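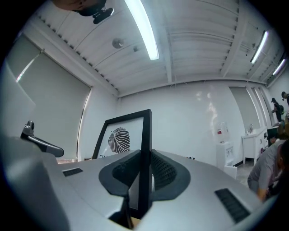
Yulan Liao wrote in to say that she has rehung the same small frame in her hallway three times and it still goes crooked every time the front door shuts. She wanted to know if the trouble was the nail, the wire or the wall. It could be any of them, but with a small, light frame it is usually the nail. A single nail under a single wire lets the frame swing. Two nails set a few inches apart, level with each other, will stop most of it.

The rest of this page covers what I know about putting up small framed prints, the kind with a narrow black border and a simple line drawing inside. Leaf prints are popular for this because they are mostly white and go with any wall color. Big mirrors and heavy canvases need different hardware and are on their own page.

Before you hang anything

Clean the front first. It is much easier on a table than on the wall. Put a folded towel down, lay the frame on it face up, and spray the cleaner on the cloth, never on the frame. Liquid that runs down to the bottom edge can get in behind the border and leave a wavy stain on the paper. A black border shows dust and fingerprints more than wood does, so go over it with a dry cloth last.

Check the back. The little metal tabs that hold the backing board get bent and snap off. If two or more are gone, run a strip of paper tape all the way around the back. Masking tape dries out and lets go, so use the brown gummed kind or framer's tape.

Check that the print is straight inside the frame. If it has slipped, open the back, center it, and put two short pieces of acid-free tape along the top edge only. Paper swells a little in damp weather. If you tape all four sides it will buckle.

Picking the frame up

Hold an upright frame by both sides, low down. Lifting by the top rail pulls the corners apart, and cheap frames are only held there with a staple or a dab of glue. If a corner has already opened up, work a little wood glue into it, press it shut and leave it clamped overnight. Wipe off the extra right away. This works for wood only. Metal frames have a small screw plate in each corner that you can tighten from the back.

Marking the wall

Most people hang things too high. The middle of the picture should be near eye level for a person standing up, and lower over a couch or a desk. Leave 8 inches between the top of the couch and the bottom of the frame.

To find the nail spot, hook a finger under the wire and pull it up tight, as it will be when it is hanging. Measure from there to the top of the frame. Hold the frame where you want it, make a light pencil mark at the top edge, then measure down from the mark by that same amount. The nail goes there.

For frames with two hangers on the back, lay a strip of painter's tape across both of them and poke a hole in the tape at each one. Move the tape to the wall, level it, and put the nails through the holes. Peel the tape off when you are done.

Adhesive strips

They are fine for small frames on smooth paint. They are poor on wallpaper, brick and anything with a texture. Wipe the wall with rubbing alcohol, let it dry, press each strip for a full 30 seconds and wait an hour before you hang the frame. Fresh paint needs at least a week. I lost a frame in September by not waiting.

Standing a frame on a shelf

If you would rather not make holes, stand the frame up and lean it back a little. Put two dots of museum putty under the bottom edge and one behind the top where it touches the wall. Rubber shelf liner cut to a thin strip does nearly the same job and costs less.

Glare

Fluorescent tubes overhead can put a bright line across the glass. Tilting the top of the frame forward a little often clears it. Stick a felt bumper on each upper corner in back, two thick if one is not enough. If that fails, move the frame to the wall that runs the other way, or have non-glare glass cut for it.

Lihua Xiao adds that felt bumpers on the lower corners keep a black frame from leaving gray marks on white paint. Marks already there will come off with a damp melamine sponge if you go lightly. Try it behind the door first, as it can leave a shiny patch on flat paint.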